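Von: Samuele Rinaldi
An: Liste Arbeit und Technik
Betreff: Re: Einräumen mit Greifarm, was heißt das für die Schichten?

Hallo zusammen,

Leopold Rainer schrieb im Januar:

> Bei uns in Rorham heißt es, das Nachfüllen der Auslagen soll
> der Arm übernehmen. Wer macht dann noch was? Und stimmt es,
> dass ihr bei Palumbo schon Stunden verloren habt?
> Leopold

Stunden verloren hat bei uns bisher keiner. Die Betriebsvereinbarung gilt noch bis Jahresende, darin steht, dass die Stundenzahl im Verkauf gleich bleibt. Verschoben hat sich die Arbeit trotzdem. Früher haben wir von 6 Uhr an zu zweit aufgefüllt. Heute legt eine Kollegin die Ware bereit, kontrolliert und greift ein, wenn etwas klemmt oder umfällt. Das klingt leichter, als es ist, man steht viel daneben und muss aufpassen.

Geübt wird an einem Tisch im Nebenraum, mit gemischter Ware auf einem Stufenregal aus Acryl.
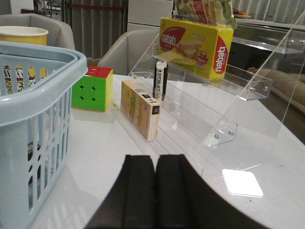
Foto: Liratia / Greiferkamera

Ein schmaler stehender Karton und eine Waffelschachtel wie die gelbe von Nabati oben sind etwas anderes als eine Snacktüte, die nachgibt. Bei den Tüten greifen wir am häufigsten ein. Jeder Eingriff wird protokolliert, im letzten Monat waren es 300 auf 2000 Griffe. Im Monat davor waren es 400.

Strittig ist bei uns das Protokoll. Anfangs stand darin, wer eingegriffen hat. Der Betriebsrat hat durchgesetzt, dass nur noch Uhrzeit und Artikel gespeichert werden. Das würde ich euch auch raten, und zwar bevor der Arm in Betrieb geht – hinterher dauert es ewig. Klärt außerdem, wer die Einweisung bezahlt. Bei uns lief sie zuerst nach Feierabend, jetzt zählt sie als Arbeitszeit.

Die Filiale in Drimden ist weiter als wir, dort wechseln sich die Leute am Arm alle zwei Stunden ab. Ich kann den Aushang mit der Einteilung besorgen, wenn Interesse besteht. Den Text unserer Vereinbarung schicke ich dir direkt, Leopold, der soll nicht über die Liste gehen.

Gruß
Samuele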